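What I Brought Home from a Robot Open Day: Junk Drawer Tips

Filed under: Kitchen, Workshop, Tidying up

Back in June I got to spend an afternoon at the Travard open day over in Collton, where they let regular people wander through the workshop and watch robots pick things up. I went for the robots (and the free coffee, I admit it) and I came home with a page of notes about my kitchen junk drawer. I've been trying things out ever since, and a few of them have stuck, so I'm writing them up while I still remember where I got them.

The demonstration I liked best was the one they call Gethin. It's an arm over a bin, and the bin is full of the same stuff I have at home. A fork. A flashlight. A tape measure. Pens. I stood there for 15 minutes with a paper cup going cold in my hand, and the whole time I was thinking, that's my drawer! That is exactly my drawer, only bigger!

The woman running the table told us the shiny and see-through things give them the most grief, and the long skinny things come next. Well, same here. I've bought the same roll of clear tape twice in one month because I couldn't see the first one.

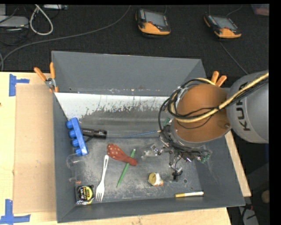 The Gethin table at Travard, with the flashlight, the fork and the tape measure all in one bin.

So, the tips. These are the ones I use.

Mark your clear stuff. Anything transparent gets a strip of bright tape across the lid or down one side. I use blue painter's tape because I had some, and it peels off when the container goes in the wash. My little box of picture hooks used to vanish for weeks at a time and now I spot it right away.

Clamp the thing that slides. They had spring clamps holding the sides of that bin, the plain kind with orange grips, and I came home and put one on the plastic tub I keep on my workbench. It used to scoot backward every time I dug around in it. One clamp on the rim, the other jaw under the edge of the shelf, done. Check that the rim is thick enough to take it, though. I cracked a cheap tub finding that out.

Spread, then pick. When I'm hunting for something small I used to stir. Stirring sends the small things to the bottom! Now I tip the whole drawer onto an old cookie sheet and shake it flat, and I can find a drill bit before the kettle boils. The cookie sheet lives on top of the fridge.

Pens and sticks all face one way. Markers, chopsticks, skewers, that one knitting needle. I lay them front to back along the right side of the drawer, and a cut-down cereal box keeps them there. If you have a deep drawer, stand them in a jar, but put a folded paper towel in the bottom or the markers rattle every time you open it.

Forks down, handles toward you. Camping forks and party forks too. I've been jabbed enough.

Wrist straps get tucked. My flashlight has a strap, and it used to snag the potato peeler and drag it out onto the floor. I wind the strap around the handle and hold it with a rubber band. Don't cover the switch.

Give your tape measure a home by itself. Mine has a hook inside the pantry door. It's the thing I reach for most and it weighs more than everything around it, so it was always crushing the birthday candles.

Keep cords in big loops. There were cables looping all over the place at Travard, nice wide ones, and I went home feeling guilty about my extension cord, which I'd been winding tight around my elbow for years. Big lazy loops now, with a strip of old T-shirt tied around the middle. It lies so much flatter when I pull it out.

I counted my own drawer once I got going, by the way. 168 things in it, and 77 of those were twist ties. I kept 7. They're in an egg cup.

One more for the workshop people. On the way out I passed the Rutumeo stand, where they were handing out a printed sheet on cleaning up metal bins and trays. I've only tried the first part so far, which is warm water, dish soap and a soft brush, then dry it right away with an old towel so you don't get rust in the scratches. It took the gray dust off my screw tray beautifully. The scratches are still there and I don't mind them.

If you get the chance to go to the next open day, wear comfortable shoes, the floors are hard in the main hall. And take a notebook!

Posted 5 July 2020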